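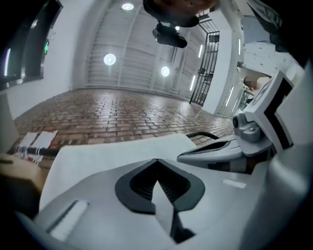 Does the floor crew still have to write up a stop by hand once the cell logs it automatically?
The cell records the stop code and the time, and the operator adds one line on what they did to clear it. Nothing else is required from the floor.

Ticket 2607
Opened: 3/30/19
Site: Flilham, packing hall
System: Clindurance pick cell with Nanayakkara line scheduler
Priority: Medium
Status: Closed, one follow-up open

Reported problem
Cell stops mid-cycle with code 2000 (grip not confirmed). Operators clear it at the panel and it runs again, then stops on a later carton. Second shift reports more stops than first shift. Manual packing station has been covering the shortfall, which pulls a person off labeling.

Entry 1, maintenance
Checked air supply and the fittings at the wrist. No leak found. Swapped the grip sensor cable with the spare. Code 2000 came back on the same shift. Put the original cable back so we are not chasing two changes at once.

Entry 2, maintenance
Pulled the stop log from the scheduler. Stops are not spread evenly. They follow carton format 8. Format 9 runs clean on the same fingers with the same cable. Asked operators whether format 8 had changed. They said the cartons from Pristunwood feel softer at the top flap and that they had mentioned it at handover. It was not entered anywhere. There is no field for it on the handover screen.

Entry 3, controls
Grip confirm window for format 8 is shorter than for format 9. It was set at commissioning and has not been touched. With a softer flap the fingers travel farther before the sensor sees load, so the window closes first and the cell faults with the carton held. Matched the format 8 window to format 9. Force setting left alone. Ran a full pallet with an operator watching. No code 2000.

Entry 4, shift lead
Stops are down on both shifts. Want it noted that second shift was not doing anything wrong. Format 8 is scheduled late in the day, so they got most of it. The weekly report shows stops by shift and not by format, and people had started getting questions about it. Please fix the report or stop sending it.

Entry 5, controls
Agreed. Report regrouped by format, with shift as a filter. Old reports stay in the archive with a note pointing to this ticket.

Entry 6, shift lead
Second item. Before the cell went in, whoever packed a bad carton set it aside and told receiving. Now the person at the panel clears a code and never handles the carton, so receiving does not hear about it. Requesting a text field at handover for material problems, routed to receiving as well as maintenance.

Entry 7, controls
Field can be added on the Nanayakkara side. Routing to receiving needs a user group that does not exist yet. Split out as a follow-up, target June. Until then use the paper sheet at the panel. Maintenance collects it at shift change.

Entry 8, maintenance
Labeling is back to full staffing. Manual station stays set up as a fallback. Two operators asked to be trained on reading the stop log themselves. Read access granted, no write access to settings.

Resolution
Root cause: grip confirm window too short for softer format 8 cartons.
Fix: window for format 8 matched to format 9. Parameter backup saved under this ticket number.
Not changed: grip force, air pressure, sensor cable.
If code 2000 returns: note the carton format before clearing. Do not clear the same carton more than once. Remove it and keep it for receiving.

Follow-up
Handover text field and receiving user group. Owner: controls.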